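Section 3: Setting up the Jostard in the simulator

Do this part before you go anywhere near the real arms.
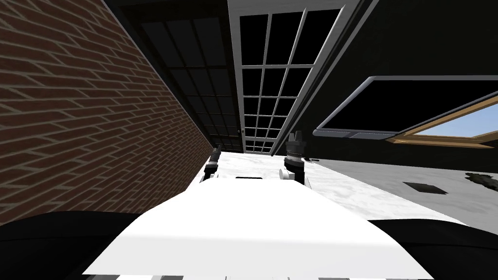 Tania Munasinghe wrote to me about the old version of this section and asked why I had people homing the arms before they'd checked the joint limits. Fair point! Her way is safer, and I've moved the limits up to the front. If you printed the old pages, please chuck them out and work from these ones.

I use the brick-wall kitchen for all my set-ups. You can use another room if you like, but then some of what I say under "Checking the view" won't match your screen, and you'll have to translate as you go.

What you need

The Jostard model files, the Bhuiyan controller (the same build you'll run on the real machine, please, I've been caught out by this more than once), and your limits file. Allow an hour the first time through. After that it's more like a coffee break.

Loading the model

1. Start the simulator with physics paused. There's a tick box for it on the start-up page, and it's easy to sail straight past.
2. Load the room, then the robot. If you load them the other way round, the robot sometimes ends up sunk into the floor and you have to start over.
3. Open the limits file and compare it with the sheet that came with your machine. Go joint by joint, left arm first. I read mine out loud, which annoys everybody in the office, but it works for me.
4. Save the file under a new name. Don't write over the factory one.
5. Unpause, and give it 10 seconds to settle before you touch anything.

Note: a bit of a twitch in the wrists when you unpause is fine. If the arms keep shaking after the 10 seconds are up, pause again and look at your damping values. Mine were out by a decimal place for most of November and I blamed the controller the whole time (sorry, Rowena).

Homing the arms

1. Set the speed to 3 per cent. Yes, it's painfully slow. Leave it there for now.
2. Home the left arm and wait for the status line to say it's done.
3. Home the right arm.
4. Open and close each gripper once, one side at a time, and make sure the side you asked for is the side that moved. Swapped left and right is the most common mistake I see, and I still make it myself when I'm in a hurry.
5. Bring the speed up in small steps. I stop at 14 per cent in the simulator and I don't go past that until the view check is finished.

Caution: don't home both arms together. The model will let you, and it'll usually get away with it, but the real machine has its elbows much closer to the cabinet than you'd think and you don't want to learn the habit here.

Checking the view

Now switch to the robot's own view. With the room I use, you want the grippers standing up on either side of the top edge of the white body panel, with the marble countertop behind them and the brick wall over to the left. The dark rounded shapes in the bottom corners are there on mine as well, so don't go hunting for a fault if you've got them.

1. Move the left wrist a little and watch which gripper answers.
2. Do the same on the right.
3. Change the view angle a small amount and put it back. The picture should come back to where it started. If it creeps a bit further each time, your angle offset is being added twice, so look for it in both the robot file and the controller settings and delete one of them.
4. Write down the view angle in your log. You'll need it in Section 4.

If the view lags behind the arms, drop the picture size before you fiddle with anything else. I aim for a delay under 200 milliseconds. Tharindu likes his a lot tighter, and he's got a nicer computer than I have.

Keeping it looked after

The simulated robot doesn't wear out, obviously, but the settings do drift away from the real one if you let them! Whenever a part is changed on the machine, even something dull like a wrist cover or a set of finger pads, put the change into the model the same day. I keep a text file called "changes" next to the robot file and write one line each time: what was swapped, which side, and the new weight if I've got it.

After any controller update, run through the homing steps again from the top at the slow speed. Don't skip to the view check just because the arms look right.

If you get stuck, send me your limits file and your log together. One without the other isn't much use to me. For anything to do with the gripper settings, Shahnaz Hettiarachchi is quicker at answering than I am.

Section 4 covers copying the view angle and the limits across to the real machine. Leave the simulator open when you start it.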